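Mar 14, 2021

Hum on the audio bench again, same as last week, so I stopped putting it off and went through the grounding properly. Gunther Harms had written "transformer?" in the margin of the previous page. I don't think it is the transformer.

Set-up: the Hamann preamp on its own supply, inputs shorted with 80 ohm plugs, output into the Wusent analyser through the short lead. Gain at the fourth click. Everything else on the bench switched off at the wall, then brought back one item at a time.

With only the preamp and analyser running the 50 Hz line is well down in the noise and the 100 Hz line can't be separated from it. Plugging in the soldering station makes no difference. Plugging in the old Flisa signal generator brings up 50 Hz at once, and 150 Hz with it, whether or not its output is connected. Moving the generator to the far end of the shelf changes the level very little. Moving its plug to the same outlet strip as the preamp drops it to nearly nothing. That is a loop through the protective earths and the screen of the analyser lead.

Measured the strip earth to the wall earth with the meter: 4 millivolts AC with the generator off, 11 with it on. Small, but the screen is the only path back and the preamp sees all of it.

Also worth writing down: mains leads and signal leads had ended up in the same bundle behind the shelf. Pulled them apart and ran the signal leads along the top edge. Where they have to cross they now cross at right angles.
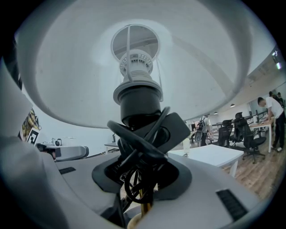
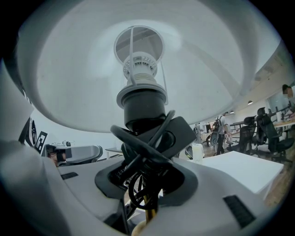
Second pass after re-routing. Same gain, same plugs. The 50 Hz line is lower again, and the 150 Hz line only shows with long averaging. There is still a peak at 869 Hz which doesn't move with any of this. It is there on batteries too, so it comes from inside the preamp. Timo Böttcher thinks the voltage regulator on the left channel is oscillating at a low rate. I would have expected that much higher up, but he has repaired more of these than I have.

Tried a 100 nF capacitor across the regulator output, held on with clips. The peak shifted slightly and got broader. Not conclusive, as the clips themselves pick up all sorts. Needs soldering in.

Left to do: fit the capacitor properly and repeat with the lid on. Make up a second analyser lead with the screen connected at one end only, and label it, so it doesn't get used for the Urkden measurements, where both ends must be connected. Copy today's traces to the shared folder. Ask Gunther whether the other outlet strip can go for good.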